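Moving a screen on a mobile stand

Switch the screen off at the wall and coil the lead over the stand. Check the route first: a clear width of 700 mm is enough for most stands, measured at the narrowest doorway.
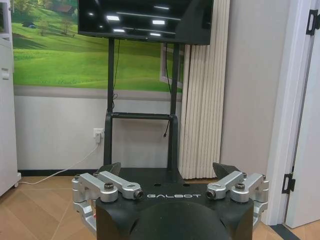
Release the castor brakes and push from the uprights, never from the screen itself. Take thresholds square on - one pair of castors at a time.

Leave 500 mm between the stand and any floor-standing appliance, more if its side panel is perforated.

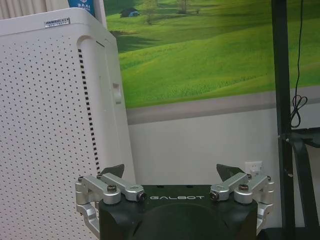

Lock all brakes before reconnecting the lead.

Ningsih Sitompul, 27/12/2022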